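Sunday, April 7, 2019

Good news for those of us who've been grumbling about robot test results that can't be compared – the Clarkport group has put out its new bench rules for two-arm stacking work, and they're short! The whole thing runs 6 pages, and I read it over one cup of coffee (okay, two).

The big change is how you report. Until now a lab could run a stacking task 30 times, pick the number it liked and call it a success rate. Under the new rules you log every attempt, including the ones you stopped by hand, and you say up front what counts as a finished stack. A top block that sits a little off the one under it is fine as long as you wrote down your limit before you started. I like that one a lot. We've had some long arguments at our place over a few millimeters.

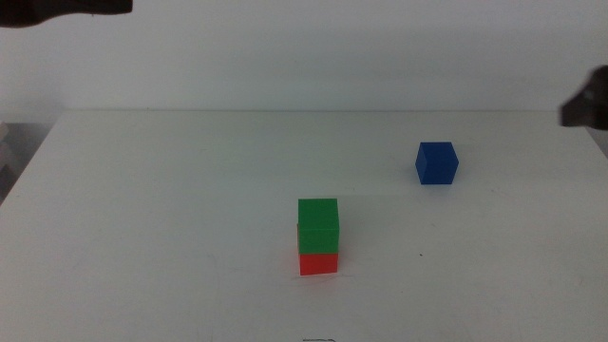 **Filed under: Shop Rules & Standards**

Red, green and blue cubes on a plain white table are still about as basic as a task gets, and the rules stick with that kind of setup for the entry level. Both grippers have to start clear of the blocks, and you note any marks on the tabletop before the first run. The folks at Girard wanted patterned tables in there too, but that got pushed to the next version, due in November.

There's also a safety page – speed limits for shared benches, a stop button within reach of whoever is running the test, no reaching in while the arms are powered. Pretty standard stuff, but it's nice to have it in the same document for once.

Tukudeo has already said it will redo its set of 205 runs under the new format. Gasach is going for 1000, and I'd love to see the log from that one. We start our own next week, once I get the new sheets printed.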